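How to Wash and Fold Fleece Drawstring Bags

Fleece bags hold up well if you keep them away from high heat and put them away flat. These steps work for shoe bags, gift bags and the larger ones used for blankets. Wash them with other soft items such as fuzzy cloths, and keep them apart from towels that shed.

What you need
Mild liquid detergent
A mesh laundry bag
A drying rack
A clear table, wider than the bag

Before washing
Empty the bag and turn it inside out. Shake out the corners, where lint collects. Check the sewn-in label for the water temperature. Tie a knot in the drawstring so the ends can't pull back into the hem. If one end has already gone in, work it out with a safety pin before you wash.

Washing
Put up to 4 bags in the mesh bag. Run a gentle cycle in cold water with half the usual amount of detergent. Skip fabric softener, which leaves a coating on fleece.

Drying
Hang the bags on the rack by the bottom edge with the opening down. Leave them overnight. In November, or any time the house is damp, allow around two days. Rope cord dries more slowly than the fleece, so feel the hem before you fold.

Flattening
1. Turn the bag right side out and lay it on the table with the drawstring edge away from you.
2. Take hold of both ends and pull outward until the hem is straight. Small wrinkles are fine.
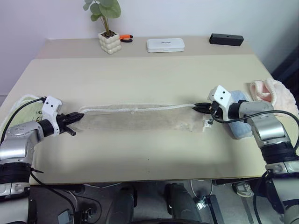 3. Smooth the fabric with your palm, starting at the middle.
4. Fold the bottom edge up to the hem, then fold the bag in half from side to side.
5. Tuck the cord inside the last fold.

Storing
Stack the folded bags on a shelf with the heaviest at the bottom. Don't use vacuum bags, as fleece stays creased after being pressed for months.

Posted by Consuelo Calvo in Laundry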